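Un robot arrive à l'atelier de tri, qu'est-ce que ça change pour vous au quotidien ?
Posté par Rirkia, le 15 janvier

Bonjour à tous, je bosse au tri des retours dans un petit entrepôt (articles ménagers, jouets, un peu de tout). En février on nous installe un bras qui pioche dans les bacs. Le chef dit que les postes restent, mais qu'on va « évoluer ». Moi je fais 310 pièces par poste, j'ai mes habitudes, et à mon âge l'idée de surveiller une machine ne me fait pas rêver... Ceux qui sont passés par là, vous faites quoi de vos journées maintenant ? Et le salaire, ça a bougé ?

Norkano
Chez nous pareil l'an dernier. Salaire : rien. Demande une fiche de poste écrite AVANT l'installation, après c'est trop tard. Bon courage !!

Curkilar
Salut Rirkia ! Alors moi je suis passé de l'autre côté, et franchement le dos dit merci -- par contre la tête fatigue plus. Avant on était deux par ligne et on papotait, maintenant je suis souvent seul avec le bras. On nous avait annoncé 400 pièces par poste, on y est les bons jours, sauf que les mauvais jours c'est toi qu'on vient voir. Insiste pour la formation : on m'a donné deux heures, c'est ridicule, j'ai appris le reste en appelant Lò (la boîte qui fait la maintenance) et en notant tout dans un carnet. Ah, et négocie les pauses, parce qu'une machine ne s'arrête pas pour le café et on a vite tendance à faire pareil.
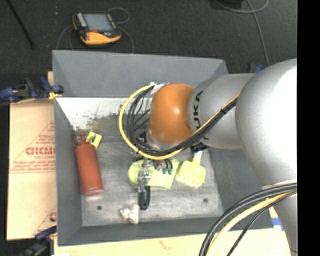
Mon boulot à moi, c'est surtout de préparer les bacs et de décider quoi faire des articles pénibles. Tu verras qu'on se met à regarder les objets autrement, par leur forme, par ce qui dépasse. Une bouteille souple couchée comme la rouge, avec son bec pointu et sa petite boucle, je ne la range pas dans la même catégorie qu'une brosse à manche, et un truc tout plat encore moins. Apprends aussi à te servir du boîtier de commande, le noir et jaune-orangé posé par terre derrière le bac, et demande à l'avoir en main dès la première semaine, même si l'installateur fait la tête. Chez nous, ceux qui n'y ont pas touché au début n'osent toujours pas.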